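MORNMONT LANDS ON VOKA THIS MARCH, AND IT HAS BROUGHT PAPERWORK

Studio Besitham announces a colony management game about the least glamorous moon in the sector

Besitham, the small studio that once made an entire game about a lighthouse with a leaking roof, is pleased to announce Mornmont, a single-player colony management game for PC. It will be released in March. Players take charge of a settlement of 200 people on Voka, a moon chosen by its owners for its low rent.

Mornmont is the name of the settlement as well as the game. It was founded by the Prendergast Company, which has interests in ice, freight and the sort of insurance that pays out to Prendergast. The company's last four administrators left in a hurry. You are the fifth, and your predecessor's mug is still on the desk.

There are no aliens on Voka. There is no ancient temple under the ice, and we would ask players to stop digging in sector 2, where all they will find is the sewer. What Voka does have is weather, a shortage of washers in the correct size, and a population with strong opinions about the canteen. Every colonist has a job, a bunk, a grudge and a favourite chair. Move the chair and you will hear about it.
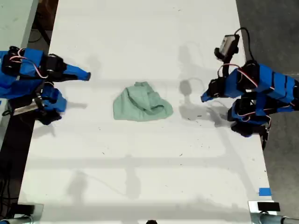

Crumpled green cloth on a white tabletop, between two robot arms.

The day on Voka lasts 53 hours, and the colonists have never agreed on what to do with it. Some sleep twice. Some sleep once and are unbearable by evening. The roster is yours to draw up, and it is the closest thing Mornmont has to combat. A well-made roster keeps the air plant running and the card games civil. A poor one puts the only two people who can weld on the same shift as the only two people who were once engaged to each other.

Building works the way it does in most games of this kind, up to the point where you need a permit. Head office will approve nearly anything if the form is right, and nearly nothing if it isn't. A greenhouse is an agricultural structure and takes months. A greenhouse described as a storage shed with poor curtains takes an afternoon. Learning which words Prendergast likes is a skill, and the game keeps a drawer where you can file the ones that worked.

Supply ships come when they come. Players order from a catalogue that was printed before the colony was built, and the freight office substitutes freely. Ask for seed potatoes and you may get seed potatoes. You may also get a crate of formal shoes, which the colonists will then insist on wearing, and which wear out the flooring faster than boots do. The flooring is in the catalogue too.

Mornmont can be lost in several ways. The air can fail, the money can run out, or the colonists can vote to go home, in which case they'll want you to book the tickets. There's no villain to blame for any of it, although the regional manager does send a birthday message every year and it's always to the wrong person. 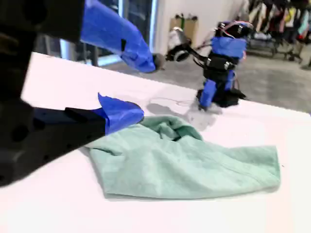

HOBART, January

The studio has been working on the game for four years, two more than planned. The first version had space pirates. They were cut after it became clear that testers were ignoring the pirates in order to finish reorganising the pantry. The second version had a love story for the administrator, and the testers ignored that as well. Besitham took the hint and put the remaining effort into the pantry.

The version coming in March includes:

- A full campaign covering the administrator's first contract, with an optional second contract for players who haven't learned
- A free-play mode in which Prendergast loses your address
- 53 types of building, of which the colonists will complain about all but the bakery
- A radio station you can tune but can't turn off
- Adjustable text size, full remapping of keys, colour-blind settings and a pause button that pauses everything, including the complaints

The music was recorded on a pedal organ bought from a church hall, and the organ's wheeze has been left in. Players who don't care for it can switch to wind noise. Players who don't care for either can try the radio, with our sympathy.

A free demo will be available in February. It covers the first two weeks of the contract, from the landing to the first canteen vote, and saved colonies will carry over to the full game with all their grudges intact. The demo ran nicely on the oldest laptop in our office, a machine with a missing hinge and a fan like a hair dryer.

Mornmont will be sold as a single purchase. There are no season passes and no in-game currency other than the company scrip, which is worthless by design. An extra scenario set at the freight office is planned for later in the year and will be free to anyone who already owns the game.

Review copies can be requested through the press page on the Besitham website. Please tell us which outlet you write for and whether you'd like the early build, where the goats can still operate the airlock. They can't in the finished game. Several people here were sorry to see it go.

About Besitham

Besitham is an independent studio in Hobart, working above a shop that sells bait and, in winter, soup. It makes quiet games about places that need a bit of upkeep. Mornmont is its second release.

Recent news

Mornmont demo: what carries over and what doesn't
A short guide to the Prendergast permit forms
The goats and the airlock: patch notes
Voka wallpapers for desktop and phone
We have moved upstairs (same street, same soup)
Lighthouse game now runs on newer machines, roof still leaks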